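Mon 1 June

Descaling a water heater at 570 ppm

The municipal supply in Wornlow is hard. The last test strip I trusted came back at the top of its range, so I sent a sample to the lab in Pirnholm and got 570 ppm as calcium carbonate. The old well in Sisbridge, which fed my previous house, was less than half that. This post covers what the number means for a tank heater and what I changed.

Calcium carbonate becomes less soluble as water warms. In a heater it drops out on the hottest surface first, meaning the lower element in an electric tank. The scale insulates the element, the element runs hotter to move the same heat, and the deposit grows faster. Eventually it flakes off and settles on the bottom, where it buries the element from below. Mine had reached that stage by December. The symptom was a low crackle during recovery, plus a shower that went lukewarm sooner than it used to.

Draining the tank got most of the loose material out. The drain valve supplied with the heater was plastic with a narrow, bent passage, and it plugged twice. I replaced it with a full-port brass ball valve, and a straight piece of stiff wire can now be pushed through into the tank if it clogs again. Shut off the breaker before draining. An element powered in air burns out in seconds.
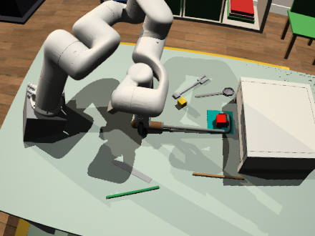 The lower element came out with a socket and a fair amount of force. I soaked it in citric acid solution overnight and then measured 5 ohms below what the label rating implies, so I bought a new one. The old element probably had some life left -- I did not want to drain the tank again to find out.

I also lowered the setpoint. It had been above 140 F, and reducing it slows precipitation noticeably, but going much below 120 raises the Legionella question. I settled on 130 F with a mixing valve at the outlet.

The softener is next. The Matei unit I am considering regenerates by metered volume, every 2000 gallons or so at the default setting. At this hardness that interval looks too long for the resin it carries. I have written to ask for the capacity curve and will post it if they send one.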